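Kemeys Releases Felt Letter and Backdrop Set for Table-Level Display and Storage

May 26, 2018

Kemeys, a maker of soft furnishings for classrooms, libraries and children's rooms, today released the Astach backdrop set, a system of black fabric panels and colored felt letters intended for use behind tables and low shelving. The set is sold together with the Justel fabric storage box or separately. Both products ship from the company's own warehouse and through its existing dealers.

The Astach set replaces the Bultik hanging banner, which Kemeys stopped making in December. The banner carried a fixed text printed to order. Customers who changed their displays during the year had to order a new banner each time, and most of the requests received by the company's order desk concerned wording, spelling corrections and late changes to a name. A panel with movable letters removes the printing step. The panel stays on the wall and the letters are moved by hand.

Product description

The backdrop panel is a black woven fabric with a brushed face. The brushed side accepts felt letters fitted with small hook tabs on the back, and the letters can be lifted and set down again without adhesive. The panel has no frame or batten. It is fixed to the wall by pins along one or more edges and may be hung flat or allowed to drape. Kemeys recommends pinning the side edges first and the top edge last, which leaves some slack in the middle of the panel and reduces pull on the corners.

Letters are cut from dyed felt in four colors: pink, yellow, light blue and orange. They are supplied in capitals only. Widths vary by letter, and the M and W are the widest in the set. Colors are assigned by letter within each pack, so that repeated letters in a word may be the same color unless a second pack is used. A second pack has a different color assignment.

The black ground was chosen after a trial with gray and navy samples. Yellow and light blue letters were readable against all of the samples. Pink and orange were harder to read on gray under ceiling lights, and the gray sample was dropped.

Arrangement on the table

The set was designed around a plain tabletop placed directly against the panel. In this position the fabric covers the wall behind the table and the letters stand above whatever has been placed on the surface. The company's layout guide, included in each carton, covers three common uses: a reading table, a toy table, and a mixed table holding both books and soft toys.

For the mixed table, the guide places soft toys at the middle of the surface, books to one side, and the storage box toward the front edge, where it can be reached without leaning over the display. Books may be stacked or laid singly. Letters should be kept to one short word or a name, and the lower part of the panel left clear, so that stacked books and seated toys do not cover the lettering.

"A table like this gets taken apart and put back several times a week," said Nest Penry, product manager at Kemeys. "We wrote the guide for the person doing the putting back. It gives a place for the toys, a place for the books and a place for the box, and after that people change it to suit the room."

Tables with a cable grommet need no modification. Where a lamp is used, the cord can be run through the grommet and behind the panel, provided the fabric is not pinched between the table edge and the wall. Kemeys advises a small gap at this point — enough for the fabric to hang freely.

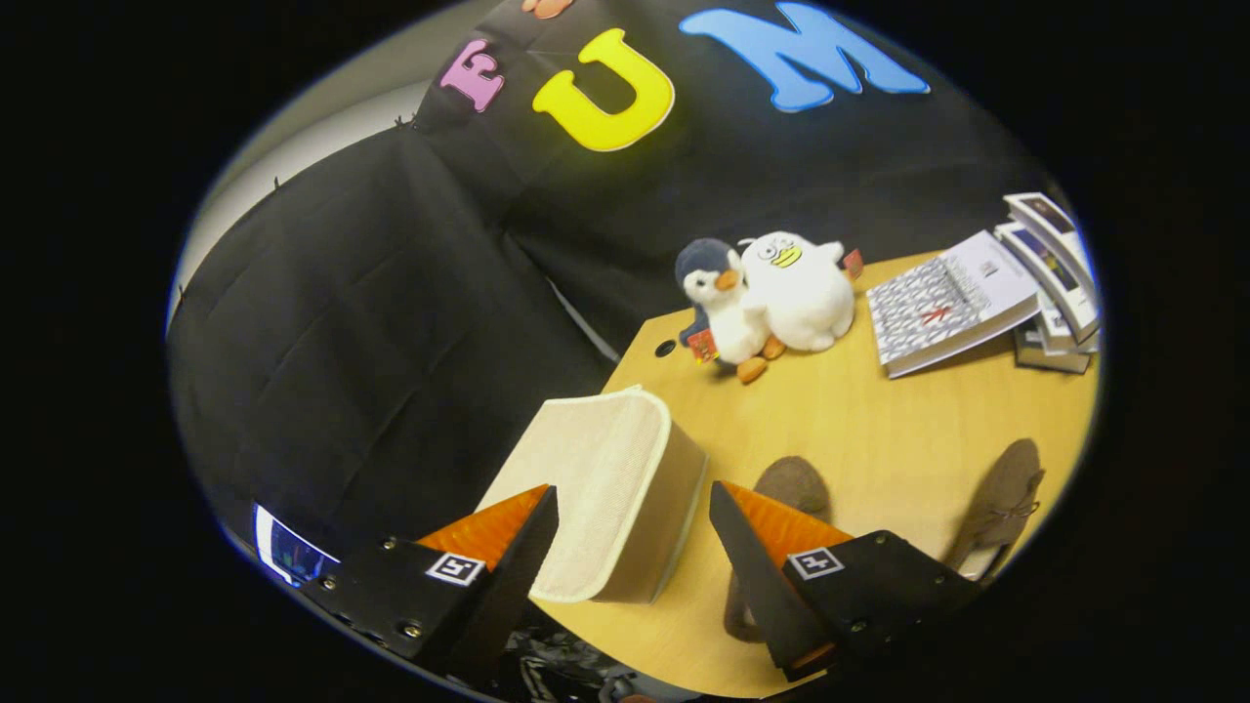
Storage box

The Justel storage box is a soft-sided box in cream fabric with a textured surface and stitched seams. It is intended for small items that are put away at the end of the day, including spare letters, bookmarks and small plush toys. It is not rated for liquids or for outdoor use.

The side walls contain a removable stiffener. With the stiffeners in place the box stands open on a table or shelf. With the stiffeners removed it folds flat for shipping or for storage in a drawer. The seams are sewn on the outside so that the inside corners remain smooth and felt letters do not catch when lifted out.

A cream finish was selected to match light wood furniture, and no other color is planned for the first production run. The first run consists of 750 boxes. A further 400 will be made for dealers who order the box and backdrop together.

Care and cleaning

The backdrop panel may be brushed or vacuumed with a soft nozzle. Dust and lint show more readily on black fabric than on the printed banner it replaces, and the company suggests brushing the panel each time the letters are changed. Machine washing flattens the brushed face and weakens its grip on the letters. Spots should be treated with a damp cloth and left to dry with the panel hanging.

Felt letters should not be washed. A letter that has lost its shape can be pressed flat under a stack of books overnight. Hook tabs are sewn on, and replacement tabs are available through the order desk.

The storage box may be wiped clean. Stiffeners must be taken out before the fabric is dampened and returned only when it is fully dry.

Testing

Before release, Kemeys carried out a repeated-use test at its own workroom. Letters were attached to and removed from the same area of a panel 700 times, and the panel was then hung with a full word in place. The letters held. Light pilling was recorded in the area of contact and is described in the product sheet. Pilling was heavier with letters that had been pulled off by one corner. The product sheet therefore instructs users to lift each letter from both sides.

A second test covered the pinned edge. Panels were pinned along the left edge only, with the remainder of the fabric supported by two pins at the top, and left in place for 3 weeks. Sagging was measured at the free corner and was within the limit set by the company for the product. Panels wider than the standard size are expected to need additional pins along the top edge.

Creasing from the carton was also reviewed. Panels are shipped folded, and fold lines remain visible after unpacking. Hanging the panel for several days reduces them. A cool iron may be used on the reverse side only. Customers who require a panel without fold lines can request one shipped on a roll, at added cost.

Availability

The Astach backdrop set and the Justel storage box can be ordered from today. The basic set contains one panel, one pack of letters, a box of wall pins and the printed layout guide. Additional letter packs are sold singly. Numerals and punctuation are in preparation and are not part of this release.

Customers who own a Bultik banner can continue to use its wall pins with the new panel. Kemeys will supply replacement banner cords while stock remains. Banners already ordered and paid for have been shipped, and no orders are outstanding.

Dealers holding unsold banner blanks may return them for credit against the new set. Returned blanks must be unprinted and in their original sleeves. Credit is applied to the next invoice and cannot be paid out in cash.

About Kemeys

Kemeys designs and sews fabric displays, storage and seat covers for learning spaces and homes. Its products are supplied to schools, libraries, play centers and individual customers.

Press contact

Nest Penry, Product Manager, Kemeys
Samples of the felt and of the backdrop fabric are available to trade publications on request. Product sheets for the Astach set and the Justel box can be requested from the same contact.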